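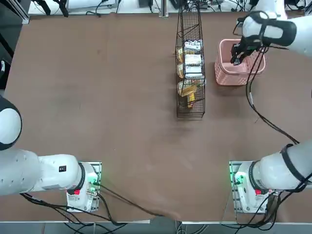

Drunden Stockroom – Table and Basket Checklist
Packing side, Nyarko building
Completed 9/8/18

Go through the items in order. Mark each one OK, Fix, or N/A, and write a comment if the mark is anything other than OK. Comments from this round are left in so the next person can see what was found.

Section 1. Table surface

1.1 Brown top is flat, with no lifted corners or ridges.
OK. Press along the near edge with your palm. That side gets leaned on the most.

1.2 Surface is free of crumbs, tape, and loose labels.
OK.

1.3 Marks and scuffs.
Fix, low priority. There are faint scuffs and a few darker smudges on the open part of the top. Wipe with a damp cloth and let it dry before any packets go down. If the smudges don't lift, leave them. Do not use the Clirkumano spray on this surface. It is for the steel shelves only and leaves a film on anything soft.

1.4 Edges can be passed without catching a sleeve.
OK.

1.5 Table does not rock when pushed from the short side.
OK. One foot was adjusted in January and has held since then.

Section 2. Pink basket

2.1 Basket is sound. Check the rim, the corners, and the perforated sides for cracks or sharp bits.
OK. Run a finger around the inside of the rim as well as the outside. A split there will tear a wrapper before you see it.

2.2 Holes are clear.
OK. If they are clogged with dust, rinse the basket in the utility sink and stand it upside down to dry.

2.3 Basket sits flat with its whole base on the table.
OK.

2.4 Basket is empty at the start of a packing run.
Fix. An item from an earlier order was found under a folded slip during the morning check. It went back to the shelf and the order was recounted. Please lift out any paper and look underneath.

2.5 Load is inside the limit.
OK. The limit for this basket is 8 packets. It will hold more, but then the ones on the bottom get crushed and the packer has to dig.

Section 3. Black wire rack

3.1 Rack stands upright and does not lean or twist.
OK. It is tall and narrow, so check this again after every restock.

3.2 Wires are straight, with no open ends.
Fix. One wire end is slightly raised on the underside. It has been pressed back with pliers for now. Add it to the list for the next Cleletti parts order if it comes up again.

3.3 Coating is intact, no rust or flaking.
OK.

3.4 Goods fit their compartments without force.
OK. Packets should slide out with a light pull. If you have to hold the rack down with your other hand, the compartment is too full.

3.5 Rack and basket are side by side with a gap between them.
OK. The gap can be narrow, but the two should not touch. When they touch, lifting the basket drags the rack with it – this has tipped it twice.

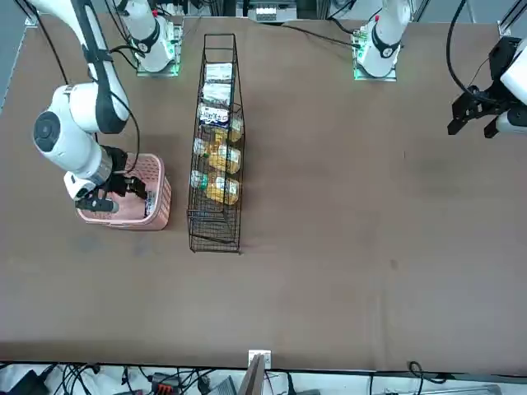 3.6 Nothing is stored on top of the rack or hung from the outside.
OK.

3.7 Goods are placed so the printing can be read.
Fix. Several packets were turned around at the morning check. On pale wrappers with faint printing it is easy to pick up the wrong one. Turn the label out when restocking, even if it takes longer.

Section 4. Packaged goods

4.1 Wrappers are sealed, with no tears or pinholes.
OK. 44 packets checked, all sealed.

4.2 Labels are present and stuck down on all sides.
Fix. One label was curling at a corner. Replaced from the roll in the drawer.

4.3 Packets of the same kind are kept together.
OK. Two of a kind may share a space if both can be reached. Do not mix kinds to save room.

4.4 Dates are checked and the oldest stock is at the front.
OK. 17 packets moved forward.

4.5 Damaged goods are taken off the table right away.
N/A this round. Put them in the gray tote by the door, write the reason on the slip, and do not set them back in the rack "for later."

4.6 Small dark items are checked by hand.
OK. They are easy to miss at the bottom of a basket, so feel along the sides before calling it empty.

Section 5. Cables and floor

5.1 Cables on or near the table are clear of the basket and the rack.
OK. Move the goods and leave the cables where they are. If a cable has to be shifted, ask first.

5.2 No cable has a cut, kink, or worn spot.
OK.

5.3 Floor by the long side is clear enough to stand and turn.
Fix. Too much is kept on the floor by the table. Anything that is not used daily goes back on the shelves. This was also on the last two checklists.

5.4 Walkway to the door is open.
OK.

Section 6. Supplies

6.1 Labels.
OK. One full roll of 200, plus part of another.

6.2 Cleaning cloths.
Fix. Only used ones left in the bin. Clean ones are in the hall closet, second shelf.

6.3 Order slips and a working pen.
OK.

Open items to carry forward

1.3 smudges on the table top – wipe and recheck
2.4 basket not emptied – reminder on the board
3.2 raised wire end – watch
3.7 labels facing in – restockers to be told
5.3 items on the floor – overdue
6.2 cloths – refill

Items 4.2 and 4.4 were taken care of during the check and do not need to be carried forward. File this sheet in the Drunden binder behind the previous one. Use a new sheet for the next round and copy the open items onto it before starting.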